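Health Data in Practice
Notes for Session 6: Should the hospital switch it on?
Posted 7/23/19

Hi all -- these are the cleaned-up notes from class, plus the bits I skipped when we ran out of time. If you missed the session, read the worked table twice and bring questions.

We left off last time with a readmission score: a number between 0 and 100 that a computer gives each patient on the day they go home. A high number is supposed to mean "this person is likely to be back within 30 days, so call them." Our running case is the Urnano score, which Datelano (our four-hospital group) wants to try at its Paiva site. Your job, pretending to be the review group, is to say yes, no, or not yet.

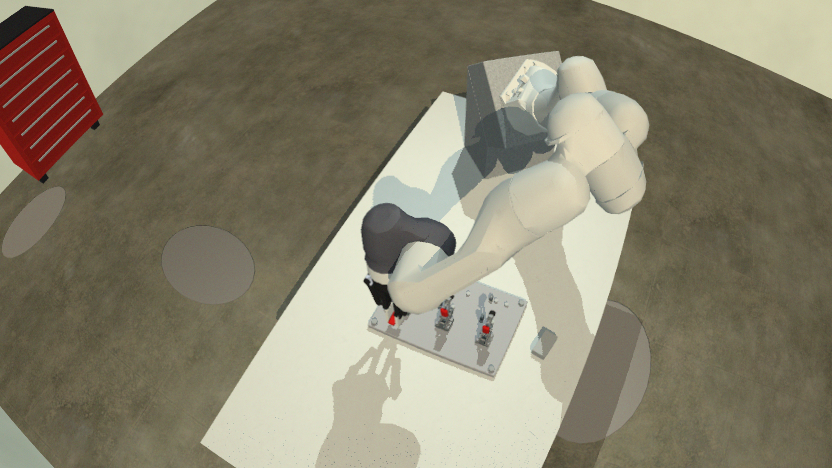
Simulated robot arm mounted at the far end of a white table.

1. What the score was built on

The first thing I want to see from any vendor is where the learning data came from. Which hospitals? Which years? Who got left out? Urnano was trained on records from big city teaching hospitals, and Paiva is a small place with a lot of older farm families who drive an hour to get there. That doesn't sink it, but it should make you sit up a little! Somebody who lives an hour away may simply not come back when they get sick, or may go to a closer hospital, and then our records say "no readmission" and the score gets credit it hasn't earned.

Please also look for leaks. My favorite bad one is a billing code that only gets entered after the patient has come back. A model will happily grab that and look brilliant, and then on a live ward the code isn't there yet and the whole thing falls over.

2. Made-up patients
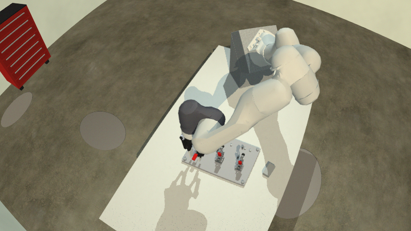

Synthetic records came up a lot in the discussion, so here's my take. Clelta is the practice set you've all been using, and every patient in it is generated by software, which means I can hand it to a room full of students without a pile of privacy forms. It's great for learning the tools and for checking that your code runs. Think about the arm up there, though: the tabletop has a faint speckle to it, and the arm's segments are thick and rounded, and every bit of that is in the render because the software was given it one way or another. Clelta works the same way. If the people who built it didn't include a patient whose chart is missing three years, or whose weight was typed in pounds one day and kilos the next, you'll never meet that patient in there. So test your code on Clelta all you like, but don't tell me the score "works" until it's seen real charts.

3. The Paiva numbers

This is the part to work through with a pencil. The score was run quietly on 400 discharges in June (nobody on the wards saw it) and then we waited to see who came back.

Flagged by the score: 61
Flagged and came back: 18
Not flagged and came back: 11

Fill in the rest yourself before reading on. Total who came back is 18 + 11 = 29. False alarms are 61 - 18 = 43. Patients not flagged who stayed home are 400 - 61 - 11 = 328.

Sensitivity: 18 / 29 = 62 percent. Of everyone who came back, that's how many the score caught.
Specificity: 328 / 371 = 88 percent.
Positive predictive value: 18 / 61 = 30 percent. When the flag goes up, that's how often it's right. 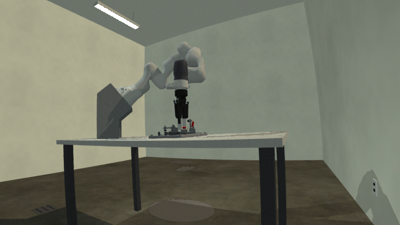

A lot of you wanted to add plain accuracy, so let's do it. The score got 18 + 328 = 346 right out of 400, or 86.5 percent, and that sounds lovely. Now imagine a lazy score that never flags anyone at all. It gets 371 out of 400, or 93 percent! The useless one wins. Whenever an outcome is uncommon, accuracy will do this to you, and I'm going to keep nagging until you stop putting it at the top of your slides.

One more caution -- 29 readmissions is a small group. Move two or three patients from one box to another and the sensitivity shifts by a lot. Put an interval around it in your write-up (the method is in the Session 4 notes).

4. Who makes the phone calls?

Every flag is a phone call, and a call takes a nurse away from something else. Is a 30 percent hit rate worth it? For a ten-minute call, I'd say probably yes. For a home visit I'd be a lot less sure. Notice that the score didn't change between those two sentences, only what we do with it.

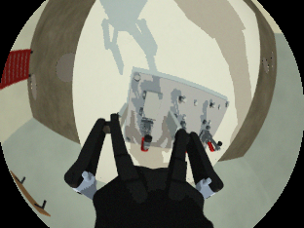

Also think about what happens after go-live. If the calls help, fewer flagged patients come back, and next year the score looks worse on paper than it did in the quiet run. I've seen people want to pull the plug on a tool for that very reason. Decide up front how you'll measure it, whether that's a comparison ward, a staggered start, or something else you can defend.

For next time

Write one page to the Datelano review group with your answer and the one piece of information you'd most like to have before deciding. Show the two-by-two table. Redo the table with a lower cutoff using the spreadsheet on the course page, and tell me what you'd gain and what it would cost in calls. Handwritten is fine if I can read it.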